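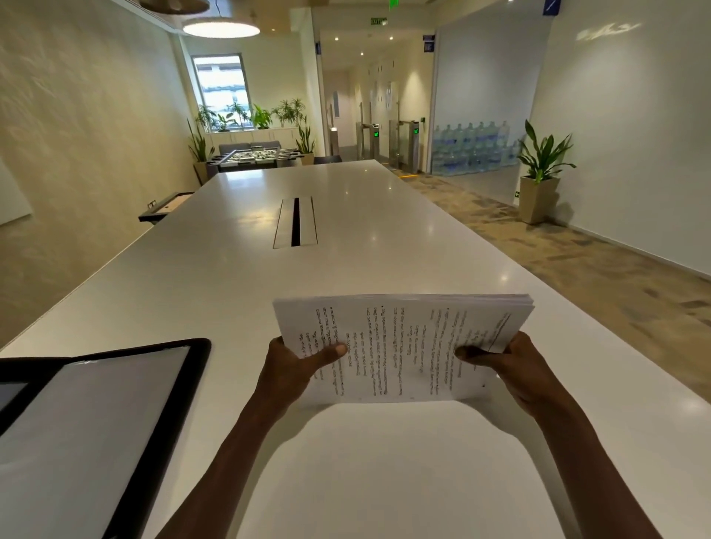
What changes first when a grandparent moves in?
The daily schedule changes first. Meals, bathroom use and bedtimes shift within the opening weeks, well before anyone has settled the larger matters of money, privacy and care.

Chapter 6
The Three-Generation Household

Chapter 5 left our families with their children mostly grown into school age and their parents mostly awake. We now add a grandmother.

Most textbooks on family life bring in the older generation at the end, somewhere near the chapter on grief, as though grandparents had spent the previous decades in a closet. In practice they have been on the phone the whole time. The move into a shared house is a change of address in a relationship that has been running for years, and whatever was going on in that relationship comes along with the furniture. A mother and daughter who argued about salt in 28 years of letters and holiday visits will argue about salt in the kitchen. They will simply do it more often.

The Siltham household
We will follow one family through this chapter and the next. The Siltham household, as we call it after the town where it was interviewed, held two parents, a boy in middle school, a girl in first grade and the mother's mother, who had sold a house in Trekmont after 53 years in it. She arrived in July with a sewing machine, a chest freezer and firm views about shoes indoors. The family had planned for the sewing machine.

Before the move, the parents had talked over the things that books tell people to talk over. They knew which bedroom would be hers. They knew what she would pay toward groceries, and that she would keep attending her own church across town, which meant somebody driving. They had a folder. What they didn't have was any idea who was in charge of the thermostat, and the first real quarrel of the new household was held in front of it, in whispers, at six in the morning.

The quarrel is worth a closer look. The father believed it was about the electric bill. The grandmother believed it was about whether she was a guest. Guests put on a sweater; people who live in a house turn up the heat. Neither of them said so, and both were polite for most of a week.

Guest, tenant or member
Writers on the subject describe the incoming grandparent as occupying one of 3 positions, and families slide among them without noticing.

A guest is waited on and has no say. This is pleasant until the second month. A tenant pays a share and is left alone, an arrangement that suits some older people very well, especially those with their own door. A member has duties, opinions and a turn with the dishes. Trouble tends to come when people in the same house have different positions in mind for the same person. The daughter may be treating her mother as a guest (put that down, I'll get it) while the mother has been a member since she unpacked. Being told to sit down is kindly meant, but it is also a way of being told that the kitchen is taken.

Children, for what it is worth, seem to sort this out quickly. The girl in our household decided that her grandmother was a member on the grounds that she had a drawer.

Who says no?
The harder question is authority over the children. A grandparent who visits can afford to be generous with dessert, and is more or less expected to be. A grandparent who lives down the hall and is home at 3:30 is the person who has to ask about homework. The shift is hard on everyone, and hardest perhaps on the grandparent, who had already raised a set of children and had understood that part to be finished.

Parents often ask for "backup" without saying what it covers. May a grandmother send a boy to his room? May she overrule a rule she considers silly? A family in Willano solved the problem by letting the grandfather enforce any rule he had been told about and none that he had made up. He agreed to this, and then asked to see the rules. It took the parents an evening to discover that they had two sets.

What this chapter covers
Section 6.1 takes up space and privacy, with floor plans. Section 6.2 deals with money, including the awkward case in which the oldest person in the house is also the one who owns it. Section 6.3 turns to faith and custom: grace at meals, holidays, fasting, and what to do when one generation prays aloud and another would like to start eating. Section 6.4 looks at brothers and sisters who live elsewhere and have suggestions.

Before you read
Think of a household you know well, your own if you can stand it. Write down who decides when supper is served, who may adjust the heat, and who may tell a child to turn off the television. Then ask someone else who lives there to do the same, and keep both lists for the exercise at the end of Section 6.1.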